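24 Sep 2026

So the bed is up. It has taken me since March to be able to type that, and I'm typing it from the floor next to it, because the desk chair is buried under the duvet and I'm not moving the duvet again tonight.

If you're new, I rent two rooms on the third floor of an old building on Purves, and until this month the back room was where I kept boxes. I slept on the pull-out in the front room. I told everyone the pull-out was fine. The pull-out had a bar across the middle that I knew as well as my own spine, and when my sister stayed over in the spring she lasted one night and then went and slept in the bathtub with the couch cushions. (She says she slept great, by the way.)

Anyway, the frame. I wanted metal, because the wooden one I had in college squeaked if you so much as thought about rolling over, and I wanted something with a curve to it so I'd stop walking my shins into a corner on the way to the window. I found mine at Mester, the secondhand place out past the car wash, leaning behind a stack of doors. The tag said 300 and I stood there for a good while pretending to look at the doors. Then I paid 300. I am not a haggler, I've made my peace with that.

It came home in the back of a borrowed van, in pieces, with the bolts in a bread bag. Two of the bolts were not bed bolts. I don't know what they were bolts for, but they weren't going in, so that was a trip to the hardware store, and then a second trip because I'd bought the right width and the wrong length. Take an old bolt with you! I had it in my hand at the front door and set it down to find my keys.

The mattress was the real decision, and I put it off for weeks. I read so many reviews. At one point I had 28 tabs open and they'd all started to sound like the same person. What I finally did was go to Ernodby and lie down on things, which felt ridiculous for the first two and then completely normal. There was a cloud-soft one everybody online loves and I hated it, I felt like I was being slowly eaten. The one I picked is on the firm side, beige, no quilting, no tufts, no little buttons to collect lint. Just smooth fabric. It's also a lot bigger than I remembered from the store -- mattresses grow in the elevator, I swear.
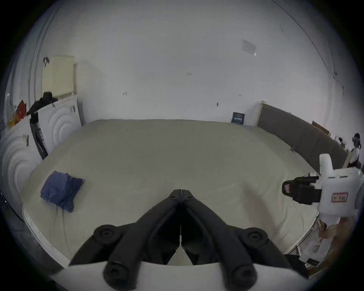 I haven't put a sheet on it yet. I know, I know. The thing is that none of my sheets fit, they're all for the pull-out, and I want to live with the bare mattress for a day or two and see if the creases from delivery settle down before I cover it up. They're faint already. The blue cushion is the one from the front room, and it's crumpled because I can't remember it ever being anything else. I've washed it, I've steamed it, I've put it under a pile of cookbooks. I think it just wants to be crumpled, and I've decided the blue looks good against the beige, so it's been promoted.

Now the walls. They're plain white and I'm keeping them that way, at least through the winter. I spent ages holding paint chips up to them -- a dusty green, a kind of putty color, one called Raramus Clay that I loved in the store and that looked like a Band-Aid at home. Every time I put the chips away the room looked better. There are a few little marks here and there that I could fill and touch up, and I probably will at some point, on the same weekend I clean behind the stove.

The radiator I'm keeping exactly as it is, too. It's cream, one of the ribbed ones, and the fins are a complete pain to dust. I've tried a sock on a ruler, a paintbrush, and one of those bendy brushes that's supposed to be made for it. The paintbrush won. An old wide one with soft bristles, dry, top to bottom, and then vacuum whatever lands on the floor. I'd been doing it bottom to top for two years like a fool.

I did go back and forth on which way the bed should face. I drew the room on graph paper with little cutout rectangles for furniture, and I had a wonderful evening with it, and then I pushed the bed in and it was obvious within a minute that the graph paper was wrong. I'd forgotten to leave room to open the closet. So it got shoved over (by me, in socks, on a wood floor, don't do that) and it's been there since.

For the people who always ask what everything costs: the whole back room so far, frame, mattress, delivery, two rounds of bolts, plus the rug that hasn't arrived, is nearly 2,770. Most of that is the mattress. It stings a little when I see it written down. Then I remember the bar.

Still on the list:

- sheets that fit, white or maybe a really pale gray
- a lamp, something low, I can't stand an overhead light at night
- a small table or a stool for a glass of water and a book
- felt pads for the feet of the frame, before I push it anywhere else
- the rug, wherever it is

I did see a lamp I liked for 39 and talked myself out of it because the cord was short, and now I've been thinking about it all week. Extension cords exist. I may go back tomorrow if it's still in the window.

And if anybody local wants a pull-out couch, it's free to whoever can get it down three flights of stairs. Bar included.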